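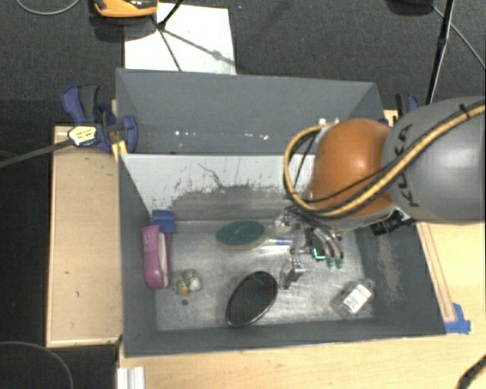
What limits the pick rate once the bin is nearly empty?

Mostly the walls. Items that end up against a side wall or in a corner leave too little room for both fingers, and the planner either rejects every grasp or picks one that fails on contact.

Rodia: mixed-item bin picking
Progress report to the Stindside program office
Period ending January
Prepared by Nabila Manurung, with Gianni Morelli and Dimas Hartono

1. Work in this period

The previous report closed with the grasp planner running on full bins only. The work since then has dealt with the last items in a bin, where the failure rate was highest. Two changes were made to the planner. The first adds a wall clearance term to the grasp score, computed from the bin model and the current finger opening. The second allows a push before a grasp when no candidate passes the threshold. The push moves the target toward the middle of the bin and a new depth capture is taken.

The test setup is two gray bins, one behind the other, under the KUKA arm, with clamps at the sides. The nearer bin is the pick bin for this series. The item set is mixed on purpose. It includes a clear package with a white label, a large black oval item with a shiny rim, a blue block and several small pieces that differ in shape and finish.

2. Results

The series consisted of 400 grasp attempts at low fill, all with the new scoring term enabled. Of these, 29 failed. Hartono reviewed the logs and assigned a cause to each failure:

Wall or corner contact: 17
Depth error on clear or shiny surfaces: 6
Slip during lift: 4
Other: 2

The push action was enabled for the second half of the series only, so its effect can't be separated cleanly from item order. A repeat with the order fixed is planned. Until that is done we don't claim an improvement from pushing alone.

3. Open problems

Depth on the bin floor. The floor is scuffed and reflects the overhead lighting. Clear items lying on it return partial depth or none, and the segmentation then merges them with the floor. Morelli tested a second exposure at a lower setting. It recovers the outline of the clear package in most captures but adds to cycle time. A matte floor insert would be simpler, though it would move the setup away from what Cledbridge runs on site, and Damir Vlachou has asked us to keep the bare floor for now.

Cable loop. The bundle forms a wide loop beside the orange joint. At steep wrist angles the planner currently keeps a fixed margin for it, which removes some otherwise valid corner grasps. A tighter collision model of the loop is in progress.

Bin position. The calibration check at the start of each session is still manual. Small shifts feed directly into the wall clearance term, so this now matters more than it did with full bins.

4. Changes to the plan

The comparison with the Raju baseline moves to the next period. The baseline code expects a single bin and needs an adapter before the numbers can be compared. Ratih Tuhumury has the adapter in hand. No change to the budget is requested.

5. Next period

Repeat the low-fill series with fixed item order, push on and push off.
Run the Raju baseline on the same item set.
Replace the fixed cable margin with the new collision model.
Automate the bin position check.
Deliver the labeled failure logs to Stindside in the agreed format.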